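Subject: [teleop-users] Re: Kitchen demos, sim, how many before training?
List: teleop-users, Daltville

Two separate points in reply, one on the scene and one on the way you are driving the arm.

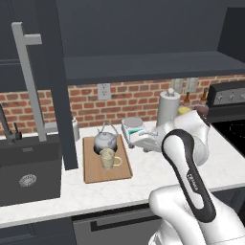
The kitchen scene in the current Windedus build is the one I have been using since September, so my numbers should compare with yours. I have 162 demonstrations kept for the mug task and I threw away nearly as many again. I would not worry yet about the total. I'd look at what is in the ones you have.

On Friday our other poster wrote:

> We have recorded 30 demos of picking up the mug from the board and
> setting it down on the scale. All done with the hand controller.
> Policy trained for 2000 steps. It goes to the mug every time but
> then stops above it, or closes a bit early and knocks it. Do we
> need more demos or is something wrong with the way we record?
> Also, is it worth moving the teapot out of the way? It sits right
> behind the mug and we keep catching it.

Stopping above the mug is nearly always pauses in the recordings. When you drive with the hand controller you come down, wait, check the wrist view, shift a little to one side and then go down the last bit. The policy sees a lot of steps where the arm is over the mug and the command is zero, and it learns that. Play back five or six of your files at normal speed and watch for it. If the arm sits still for more than a second anywhere before the grasp, that file is part of the trouble.

There are two ways round this. One is to trim the idle steps with the filter script in the Zirex tools. It works, but set the threshold low, because if it is too high it also strips out the slow part of the descent, and then you get the knocking you describe. The other is to practise the move ten times without recording and then record. I prefer the second. My first set was trimmed and my second was practised, and I ended up keeping only the second.

Closing early is a different fault. Check whether you squeeze the trigger while you are still moving down. I did this without noticing. In the real lab you get away with it because the fingers are slow, but in sim they close faster and the mug tips. Come to a stop, close, count one, lift. The short wait after closing does no harm as long as it is the same length each time.

As for the teapot, leave it where it is for most of the set. If you take it away you will train something that has never had to avoid it, and you will be back here in a fortnight. What I would change is the approach. Come in from the handle side of the mug and keep the wrist turned so that neither finger goes in between the mug and the pot. Lift straight up before you go across to the scale. Most of my bad takes were from starting the sideways move too soon.

Do vary the start. If all your demos begin from the same arm pose, the policy has no idea what to do once it drifts. I move the arm by hand controller to somewhere odd before pressing record, and I include a few where I deliberately come down in the wrong place and then correct. Those are worth having. Just don't record the mistake itself, only the recovery.

One warning about the scale. The success check in the scene file looks at the mug's height and not at whether it is on the plate, so a mug set half on the edge can count as a pass. See line 1711 of the task config. I changed mine to test the distance from the middle of the plate as well, and lost up to a fifth of what I had thought were good demos.

Someone asked off list about guiding the arm by hand instead. We do that on the real one at Georgiou and it gives smoother paths, but your own arm ends up in the camera view, so we have to replay every path and record the pictures on the replay. For the sim it doesn't apply.

I can send the changed config to anyone who wants it. It is for the current build only, I haven't tried it with the older one.

--
To leave this list, send a blank message with "unsubscribe" as the subject.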